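**July – dye bench, morning**

Vat 12 is alive again! I came in at 7:40 expecting the same sad gray soup we left last night and instead got a proper coppery skin on top and a clear yellow-green underneath. Smell is right too: sweetish, a bit like wet hay, none of that sour-sock note. Whatever else happens this week, I am calling this a good start.

Quick recap for anyone reading this cold. The madder work is parked until the new roots come from Triantafyllou, so I've gone back to the fructose indigo vats. The question is still the one Aoi Kawaguchi put on the whiteboard: can we get an even mid-blue on the heavy linen in fewer dips, without that pale halo along the selvedge? On wool it's easy. On cotton it's mostly easy. The Ondau linen fights us every single time, and I have come to love it a little for that.

What changed overnight: one more spoon of fructose, lime topped up until the strip read properly, lid on, blanket around the pot. I stirred it twice before leaving, slow, all in one direction, then let it coast to a stop along the wall. No whisking. (I know, I know. I whisked vat 11. We all saw what happened to vat 11.)

Sediment had settled by 8:15. I hung the mesh basket at the usual height so the cloth can't drag in the lime.

**First swatches**

Cut from the end of the roll, scoured in soda ash, rinsed until the water ran clear, soaked overnight. Numbering carries on from the old book, so these start at 2570.

- 2570 – one dip, two minutes. Pale, slightly green even after airing. Even all over.
- 2571 – two dips, two minutes each, ten minutes of air between. Nice sky blue. Faint halo on the left edge.
- 2572 – two dips, five minutes each. Clearly deeper, and the halo is nearly gone. Very promising!
- 2573 – as 2572, but I squeezed it out under the surface before lifting. No halo that I can find. Held it to the window for ages.

So the longer soak does more for us than extra dips, at least at this strength, and squeezing under the surface seems to be the missing piece. I want to be careful, as it's four bits of cloth on one morning. But look at 2573 next to anything from last month and it's like a different material. The color sits in the thread. On the old ones you can see lighter crossings wherever warp and weft touch, and on this one I had to go hunting with the loupe to find any.

Aoi came by while 2573 was airing and we both stood there watching it go from lettuce to teal to blue. I've seen that change hundreds of times and it still gets me. She pointed out a small purple bronzing near the top corner, which usually means unfixed pigment on the surface, so that one gets an extra rinse and a rub test before anybody gets excited. Fair.

**Midmorning**

Coffee and a long argument over whether to wash in vinegar before or after the first plain rinse. Aoi is firmly for before. I've always done it after, mainly out of habit. We're going to split the next batch and settle it. 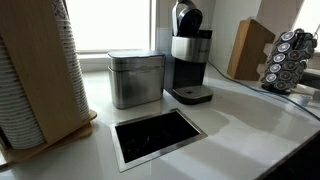

*Cups and coffee machine on the white counter.*

Back at the bench, the vat had dropped. The surface was still coppery, but the liquid under it had moved from yellow-green toward plain green, so some oxygen had gotten in with all the dipping. I gave it a pinch of fructose dissolved in warm water, one slow stir, and an hour with the lid on. Temperature was a bit low as well, so the hot plate went back to the second mark. By 11:30 it had come back beautifully.

Note on the hot plate: the dial slips. If you set it and walk away, check it again after five minutes. I've put tape on the mark but the tape is only as honest as the dial.

**Rub tests**

White cotton square over a fingertip, ten strokes dry, ten strokes damp.

- 2570: nothing dry, trace damp.
- 2571: nothing dry, trace damp.
- 2572: trace dry, light blue damp.
- 2573: trace dry, light blue damp, a bit more at the bronzed corner as predicted.

Better than I feared. After a hot wash with neutral soap, 2573 gave only a trace on the damp test, and the bronzing had washed away too. The shade came down slightly, maybe half a step on our card, and I think I like it even more there. It's a calmer blue.

**Afternoon**

Started vat 13 with the Grullov pigment so we have something to compare against. It's ground finer than ours and wetted out in no time – no lumps, no marbles in the jar, just a smooth navy paste. Same recipe otherwise. It had begun to turn by 3:00, with little dark blue bubbles gathering in the middle. Left it covered.

I also tried a folded and clamped piece in vat 12, purely for fun. Two square blocks, accordion fold, one five-minute dip. The lines are crisp on the outer folds and blurry inside, which tells me the linen needs longer to wet through when it's packed tight. Pinned it up over the sink anyway, it's lovely.

**To do**

- Split batch for the vinegar question, six swatches, half and half
- Repeat 2573 on a full-width piece, with both selvedges
- Ask Ciltix whether the lightfastness cabinet is free before the end of the month
- New pH strips, we're down to the last few
- Label vat 13 on the LID as well as the pot
- Wash the blanket, it is now also blue

Lids on and plate off at 5:20. Vat 12 still had its skin when I looked in.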